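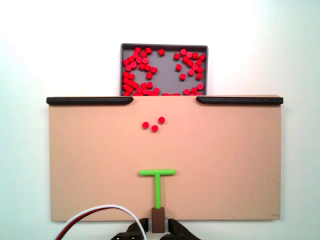 Notes for the Witovcombe talk, 2021-11-11

Slide 1: Pegs, and why I stopped believing the box

Say hello, thank Canan Erdem for the invitation. Keep it short, the room has to be cleared for the next group.

Point at the red pegs in the grey tray. Let people look before I speak. Ask who has a tray like it at home or at work. Wait for hands.

Then the claim. The Jundavent leaflet says small-parts sorting "builds patience and focus". I read it three times in October looking for what that was based on. It gives one figure, 1,000 happy users, and doesn't say who asked them or what they were asked. Pause here.

My own view: pegs in two heaps with a few strays in between is what you get when a tray has no dividers. People call it a sorting tray. I'd call it a tray. If everything in it is the same red, what are we sorting?

(If Zerrin Sezer is in, she'll say tidying is a skill whatever the colour. Fair enough. Ask her how she'd tell whether someone had got better at it.)

Slide 2: The board

Talk about working surfaces. Pale, flat, wide board, dark rails along one edge in two lengths, with a gap near the middle. I've heard the gap praised as "thoughtful". Maybe. I've also heard the Ertürk people say a gap is where things roll off. Both sides sound very sure and neither has tried it with and without.

Small brown block on the next picture.

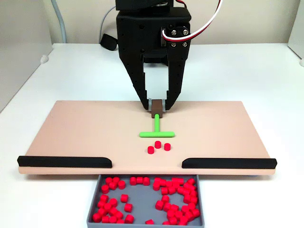
Slide 3: What would change my mind

Two things, and I'll say them slowly.

First, the same job done on a bare table and on the board, by the same people, timed by somebody who isn't selling the board.

Second, a follow-up. Muvar sent me 202 comment cards and every one was filled in on the day. Of course they were cheerful, there was cake.

Questions. If it goes quiet, ask who has bought one of these boards and where it is now.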